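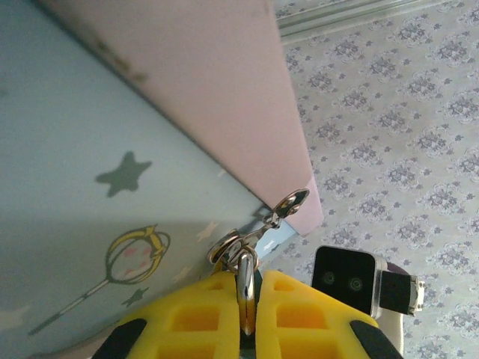

What did the money pay for this period?

Mostly software: a new grasp planner, a rewritten layer between the planner and the arm, and a labeling tool that lets us sort through recorded attempts without losing a whole afternoon to it. The rest went to Sushil's hours and a replacement workstation after the old one gave out.

## Progress report, Clasen project

Prepared by Begoña Zabala for the Prarach fund, 12/06/2021

Thank you, first of all, for your patience with the last report, which came in late and (I know) rather thin. We had just thrown out the old planner and there wasn't a great deal to show. There is much more to tell you now, so please get yourself a coffee, because I do tend to go on.

### The planner

You may remember that Clasen began with boxes and blocks, and that we promised to move on to small hardware on everyday things: zipper pulls, rings, clasps, that whole family of fiddly metal. A zipper pull is a fine test for us. It is thin and shiny, it hangs from something that moves, and two fingers have to close on it from the right side or it simply swings out of the way.

The old planner picked one grasp and stuck with it. The new one, which we call Siu, keeps a short list of candidate grasps and goes on scoring them while the arm is on its way in. If the tab shifts, Siu can move to the next candidate without stopping the arm and starting over. Sushil Singhal wrote nearly all of it and deserves the credit, and I would like that on record somewhere other than my kitchen table!

We have 3403 recorded attempts in the set so far. Of those, 2123 have been checked by hand and given a label. The others are waiting, and I'll come back to them under the labeling tool.

### Perception

Polished metal is still our hardest problem. Bright highlights on a ring or a tab leave holes in the depth estimate, and printed patterns nearby give the edge detector plenty of things to be interested in that have nothing to do with the zipper. We tried filtering by color and gave it up after a couple of weeks. What has worked better is asking the model for the direction of the tab first and its outline second. The direction is usually good even when the outline is a mess, and the planner can do quite a lot with a direction alone.

I should say that chains of small parts (a tab on a ring on a clasp, say) still confuse it. It likes to treat the whole chain as one rigid piece. Sushil has a branch that models each link separately, but it is too slow for the control loop at present.

### Control and tooling

The layer between planner and arm now runs on its own clock, so a slow camera reading no longer makes the arm hesitate. We found 9 timing faults along the way and have fixed 8. The last one shows up only after a long session, and I would rather leave it marked open than call it solved on a hopeful guess.

The labeling tool is called Prullura, and it has changed our days more than anything else in this report. It lines up the wrist camera recording with the finger positions and the planner's scores, so you can scrub to the moment of contact and see what Siu was thinking. Before September we did this with three separate windows and a lot of muttering.

### Next period

- Finish labeling the remaining attempts in Prullura
- Speed up the linked-parts model enough to try it on the arm
- Track down the open timing fault
- Write up the recording format so that other groups can read our files

### Budget

We are a little under on equipment and a little over on hours, for the most part because the control rewrite took longer than I had told you it would. With your agreement I'd like to move the unspent equipment money across to cover Sushil through the end of the next period. I can send the full sheet whenever it suits you, and both of us would be very glad to have you visit.

With warm regards,
Begoña Zabala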